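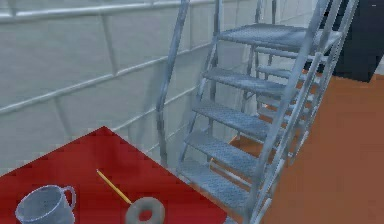 Figure 4.1 A mug, a pencil and a grey ring-shaped donut on a red tabletop (computer rendering).

Chapter 4
Protest, Parties and Public Order

Political parties depend on supporters who are willing to act in public. Most of this activity is peaceful. At times, however, rival groups meet in the street, and the state must protect both the right to assemble and the safety of those present.

This chapter opens with the Plandov rally of 11 July 2022, at which 200 opponents of council leader Irena Zawadzka blocked the road to a meeting attended by 1,000 party members. Police made 30 arrests. Urszula Kozłowski, who led the opposition in Stanuden, denied that her party had planned the blockade – a claim the regional court later examined.

Section 4.1 defines lawful assembly. Section 4.2 considers when a party may be held responsible for the conduct of its members.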